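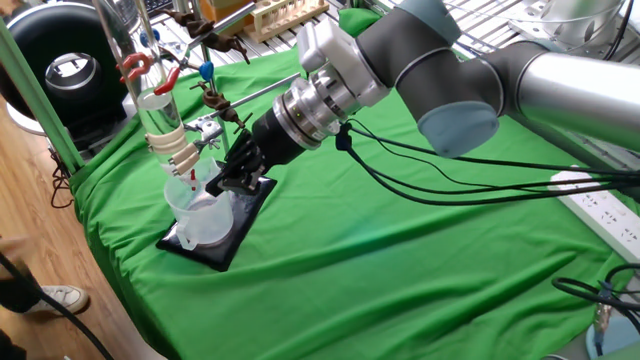 Subject: Re: [vemomwood-houses] Softener or no softener?

On Tuesday, February 24, 2026, Thomas Pellegrini wrote:

> Hello all,
> We moved to the upper end of Vemomwood in January and the kettle
> is already white inside. The shower head too. The man from Gesumow
> came and offered us a softener, 2282 with the fitting, and he was
> very sure we need the large model. Before I sign I would like to
> hear from people who live with this water. Did you take one? Do you
> regret it? And is it true that the tea tastes worse after?
> Thomas

Dear Thomas, dear list,

Welcome to Vemomwood. Everybody here has the white kettle, so you are in good company.

I have lived in this valley eight years and I have had both situations: first without softener, then with one, and now again without for the kitchen and with for the rest. I will try to answer in order, and please excuse my English where it is too stiff.

First, do not sign yet. The water in the village is not the same everywhere. The lower houses get it from the Prenov side and the upper houses from the old spring, and in dry summers the two are mixed. When I lived in the lower lane my reading was 123 milligrams per litre, which is only moderately hard. With such a number I would not buy a large model, and perhaps not a small one either. Your house is on the spring, so I expect more, but you should have your own figure and not mine.

For the figure you can use the paper strips from the chemist. They are cheap and they tell you "soft" or "hard" and not much more. The better way is a titration, where you add the solution drop by drop to a measured quantity of water until the colour changes. You need patience and a good light, and you should do it twice. If the two results are far from each other, do a third one.

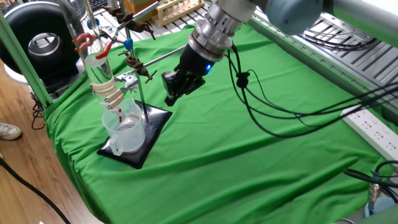

Stand and clamps with the glass column, on the green cloth.

Take the sample from the cold kitchen tap, early, after you let it run for two minutes. Do not take it from the hot side. A part of the lime stays behind in the boiler and you will get a number which is too friendly. Fill the bottle to the top and write the day on it.

Now the softener itself. Ours was put in by the plumber who also looks after the Mahrous boiler, and he gave me one piece of advice which I repeat to everyone: leave the kitchen cold tap on the hard water. For drinking I prefer it, and the tea is better, yes. (My husband says there is no difference. He puts three sugars.) It costs a little more pipe, but it is easy if you ask before the work begins and quite annoying if you ask after.

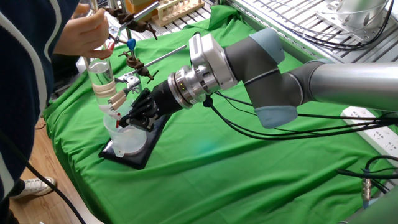

Then there is the salt. The salesman will speak about it very quickly. It comes in heavy bags, and somebody must carry them down to the cellar. We put the machine under the stairs instead – not beautiful, but my back is grateful. Please measure the height with the lid open. I measured with the lid closed, and we had to cut a shelf.

What I noticed after: less soap, softer towels, and the glass of the shower stays clear for a week. What I did not notice: any change in the heating bill, although the brochure was promising it. The old scale in our pipes also did not disappear. For this the plumber had to come with acid, and it was a separate invoice.

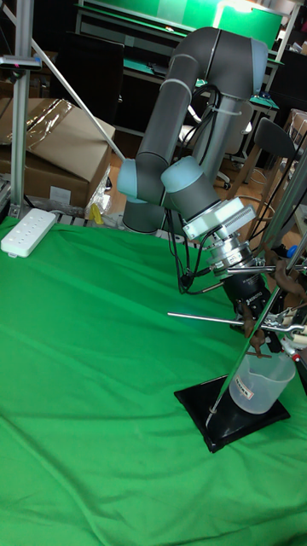
If you decide against it, vinegar in the kettle on Sunday evening does most of the job. For the shower head, take it off and leave it in a bowl overnight. We lived like this for years and it was fine.

About the price, I find it high. Ask Gesumow if it includes the bypass valve and the first service, and ask for the small model in writing also. They did not like this question when I asked it, but the second offer came the next morning.

Could somebody from the mill houses say what they measured last summer? I would like to compare with a dry month.

With kind regards,
Odette Guillot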